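Housing Studio II - Course Handout 6
The Single Sleeping Room in Shared Housing
Revised 31 January 2026

Read this handout before the desk reviews. It covers the plan and section of the single sleeping room, using the Osmont residence in Holtstead as the running case. Shared kitchens, bathrooms and corridors are covered in Handout 7 and come up in this one only where they touch the room door.

6.1 Scope and terms

A single sleeping room is a room for one person that holds a bed, a work surface and storage, and that opens onto a shared circulation space. It differs from a studio apartment in that cooking and washing happen elsewhere. It differs from a hotel room in the length of stay, and this changes the storage requirement more than anything else.

Clear width is measured between finished surfaces, with baseboards and radiators deducted. Drawings submitted last term often gave the distance between stud faces. Those drawings were marked down, and the same will apply this term.

The head wall is the wall against which the pillow end of the bed stands. The side wall is the wall along the length of the bed. In a narrow room the side wall is usually a party wall, and the acoustic notes in 6.5 apply to it.

The free zone is the floor area left over when all furniture has been placed and all doors and drawers have been drawn open. If the free zone breaks into separate pieces that a person can't walk between, the plan fails and needs to be redrawn. 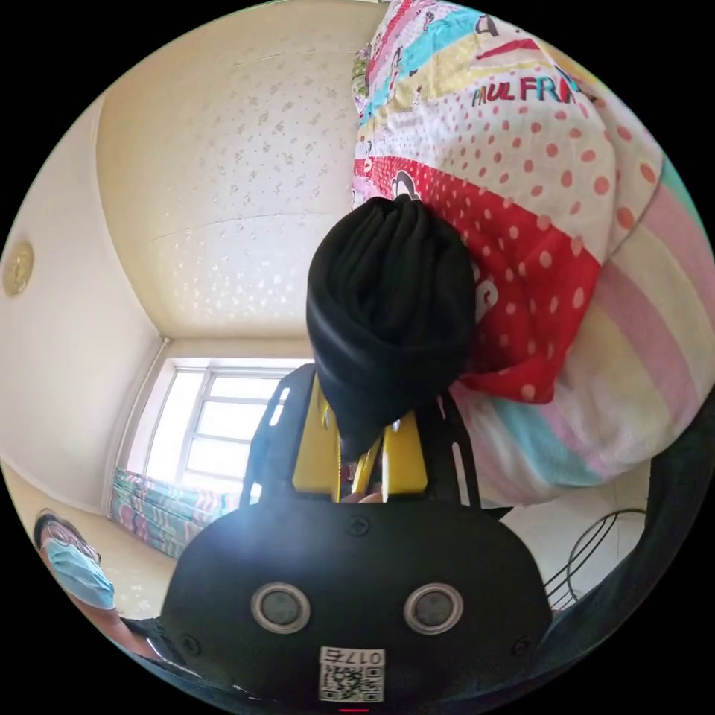 6.2 The bed as the controlling dimension

Most students begin with the window or the door. Begin with the bed. It is the largest object in the room, it can't be folded away in the building types covered by this course, and it fixes where every other object can go.

The Osmont rooms use a mattress 915 mm wide. The frame adds a margin on each side, and the cover hangs past the frame when the bed is made. Draw the frame, not the mattress, and show the overhang of the cover as a dashed line. Where the bed stands along a side wall, leave 80 mm between frame and wall. Without this gap the bedding can't be tucked in, the wall finish wears through at mattress height, and air doesn't move behind the bed on outside walls.

Three positions are in common use.

Parallel to the side wall, head to the window. This gives the longest unbroken wall for storage. The sleeper lies close to the glass, so the sill height and the radiator position have to be settled together. In the first Osmont scheme the radiator was under the sill and directly behind the pillow. It was moved during construction, at some cost.

Parallel to the side wall, head to the corridor. Warmer in winter, but noise from the door and the corridor reaches the sleeper first. This position needs a better door set than the budget normally allows.

Across the room, under the window. It works only where the room is wide enough to take the length of the frame plus the gap at each end. The window can then be cleaned only by kneeling on the bed. Check who cleans the glass and from which side before you propose it.

6.3 Surfaces, color and what the resident brings

Wall and floor finishes in a shared residence are chosen once and live with many residents. The designer selects the paint, the floor covering, the curtain track and, in furnished schemes, the curtain itself. The bed cover belongs to someone else's choice, and in a small room it is the largest block of color in view. Test the palette against a strong pattern as well as a plain one. The quilted bedspread shown below is a fair test: curved stripes of red, pink, yellow, teal and white, with a red band of white polka dots. Set a sample of your wall color next to a cover of this kind and judge the two together in daylight and under the ceiling lamp.

The Osmont palette was tested only against gray and off-white linen. Once the rooms were let, the pale green walls looked dull beside warm colors, and two floors were repainted in a neutral white with a low sheen. Write the reason for each finish on the schedule. "Calm" is not a reason. "Can be washed without marking" is. 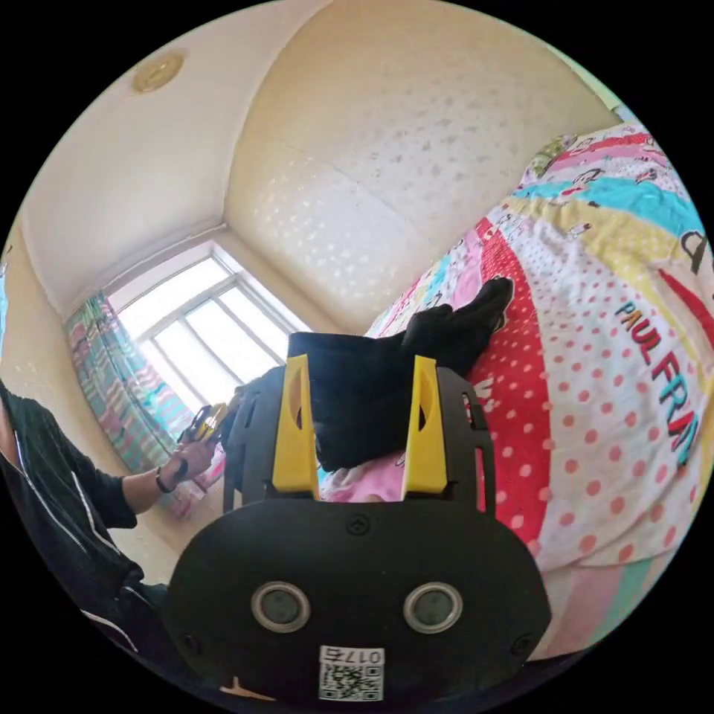

Pattern has a scale, and a small room can carry only so much of it at one time. With broad stripes like those on the quilt, a second large pattern on the curtain or the floor makes the edges of the furniture harder to read, and the room looks more crowded than its plan suggests. Keep the fixed surfaces plain, or use a grain so fine that it disappears from the doorway. Contrast between floor and bed frame should stay high enough for a resident with poor sight to find the edge of the frame at night.

6.4 Clearances

The clear strip beside the bed has to serve for making the bed, dressing, opening drawers and walking to the window. These uses don't happen at the same moment, so the zones may overlap. Draw each one separately on tracing paper or on its own layer, and then lay them over each other.

A strip of 457 mm is enough to stand in and to pass along sideways. It isn't enough to kneel in, and drawers under the bed can't be opened fully into it. If the scheme relies on under-bed drawers, widen the strip along the part of the frame where the drawers are and let it narrow again toward the head. For an accessible room neither figure applies; use the wheelchair turning space from Handout 3 and start the plan over from that circle.

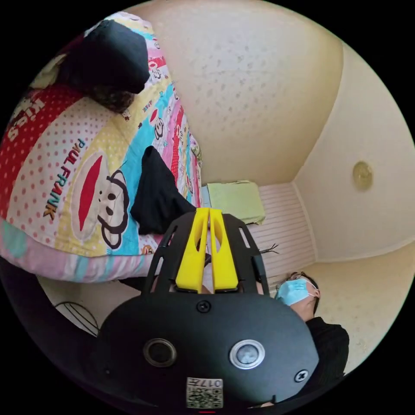
The door swing is the second clearance to check. A door that opens into the room takes its quarter circle out of the free zone. A door that opens outward takes it out of the corridor, where it may reduce the escape width. Sliding doors avoid both problems but seal poorly against sound. In the Laitinen annex, built next to the Osmont building a few years later, the inward swing was kept and the wardrobe was set back behind it, so that the open door and the wardrobe front share one piece of floor. The resident has to close the room door before opening the wardrobe. Residents accepted this in the survey. The fire consultant asked for a door stop.

The desk chair is the third. Draw it pulled out with a person seated, and again with the person getting up. The second drawing needs more depth and is the one to dimension.

6.5 The side wall

Where two rooms share a party wall, place beds on opposite sides of it only if the wall has separate frames or an equivalent detail. Sockets must not be set back to back. Offset them by at least one stud bay and seal the boxes. Fixed headboards and shelves should be attached to one leaf only. Sound tests at Osmont found the weak point at the floor junction, where the resilient strip had been cut short. Show that junction in your section at a scale large enough to read the strip.

6.6 Room length and the furniture sequence

The standard Osmont room is 3933 mm long between finished surfaces. From the corridor the sequence is door and wardrobe, then bed on one side and desk on the other, then window. The Didero proposal for the same site used a room of the same length with the wardrobe at the window end. 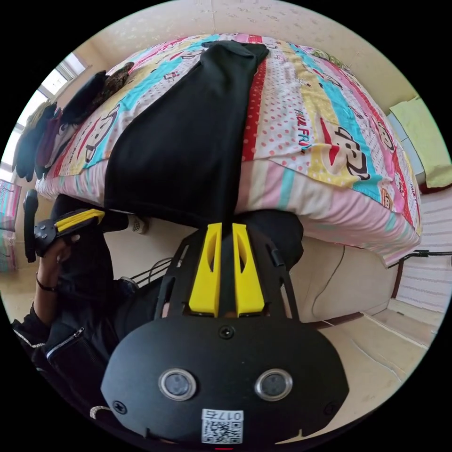
It gave the resident a more private corner at the desk but put the tallest piece of furniture beside the only source of daylight, and the daylight calculation for the desk fell below the target set in the brief. The jury notes on the proposal are in the course folder. Compare the two plans at the same scale and note where each one places the lamp switch, the socket for the bedside lamp and the coat hook. These items are missing from most student plans.

Summer use should be checked as well. The Osmont building lets its rooms to short-stay guests in July, when the west side overheats. Guests with suitcases need open floor that term-time residents use for shelving. Show one furnished plan for each kind of use.

6.7 Work for the next session

Bring a plan and two sections of your own single room at 1:20, with furniture. Dimension the room in clear width and clear length only. Add an overlay with the free zone hatched.

Bring a finish schedule of one page, with a reason written against each item, and painted samples on card. Printed color sheets are not accepted.

Measure a bed you have access to: frame, mattress, and the overhang of the cover on each side when made. Enter the measurements in the shared table before class. They will be used for the exercise on tolerances in Handout 7.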